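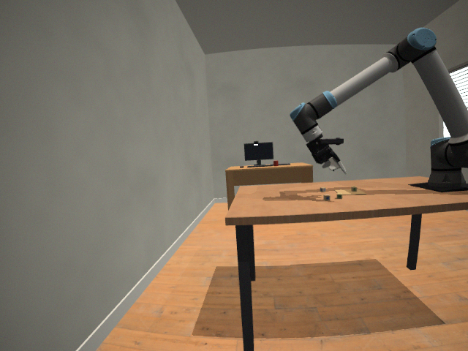 My supermarket has started offering me things I might have forgotten. It does this on the last page of the online order, after I have done the whole week's shop and am reaching for my card. "Have you forgotten these?" it says, above a picture of a swede.

I had not forgotten the swede. I have never bought a swede from them. I dislike being accused.

I live in the part of Utport where the last proper greengrocer became a place that does eyebrows, and for 2 years I have had my groceries brought to the door by Waltine. I went over to it gladly. I am not one of those people who thinks we all lost our souls when we stopped squeezing our own melons. I squeezed melons for decades and couldn't have told you what I was squeezing for.

My quarrel is with the substitutions. You ask for a thing, they haven't got it, and someone or something picks the next nearest. In July I ordered fresh coriander and was sent a coriander-scented candle. I ordered plain flour and got a bunch of carnations, which I suppose you could say aloud over a bad phone line and be misheard, except that there was no phone. My neighbour Preben Stougaard asked for a small chicken and got two large ones, and he is still eating soup.

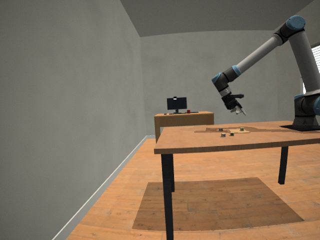
A jointed arm and its black gripper above a wooden table.

Waltine will tell you that you can tick a box marked "no substitutes". I ticked it. What came was a delivery of nearly nothing: a lemon, some bin bags and the wrong cat food, which had apparently not counted as a substitute on the grounds that it was also cat food. We don't have that kind of cat.

Then there is the range. The website boasts 81 kinds of yoghurt. I have scrolled through them, on a wet evening, and most are the same yoghurt wearing different hats. Meanwhile there is one sort of suet, and it is always out of stock. If a shop on the high street had 81 yoghurts and no suet you would walk out, and the man would see you walking out, and he might think about it. Close a web page and you are thanked for your visit by email and asked to rate it.

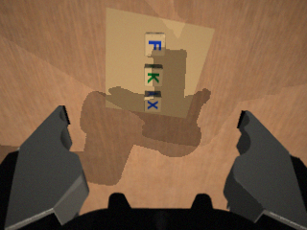
I did rate it, once. I wrote 800 words, with paragraphs. I got back a voucher for money off my next swede.

What I would like is quite modest. I'd like to be able to write a note, as my mother did, on the back of an envelope: "six eggs, if they're decent, otherwise leave it." She handed it over the counter at Teshome on the corner and they knew what decent meant, and they knew she would be back in the morning if they'd got it wrong. There is a notes box on the Waltine order form. It holds twenty characters. Mine currently reads "NO CANDLES PLEASE TH".

I shall order again next week, of course. It is uphill from the shops and I have a bad knee. I have put suet on the list, and I'm told to expect it between eight and nine.

Comments

Kolbrún Ravn
The candle made me laugh out loud on the bus. I once asked for mint and got toothpaste.

Hjalti Bach
You can ring them, you know. It takes a while but a person does pick up in the end. Didn't help me but she was very pleasant.

Esben Briem
Dredon is no better. Ordered leeks, got a leek-shaped draught excluder. Have kept it.

Ruoxi Shi
What is wrong with swede? Mash it with butter and a lot of pepper.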